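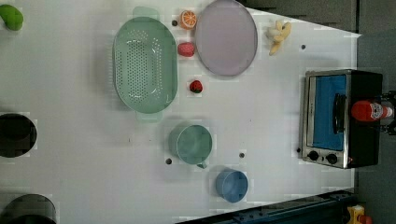 Hi from Gronton! Another month on the Talimitz grant, and the arm is finally earning its spot. It got through 112 pick-and-place runs in January, up from 74 the month before (cups still give it fits). Our techs used to spend the whole morning resetting tables by hand. Now they set up once, watch, and step in when it gets stuck — and two of them have started writing their own task lists, which I love. One misses the hands-on work, so we're rotating shifts. Next up is a 30-minute training block for the Harasym crew.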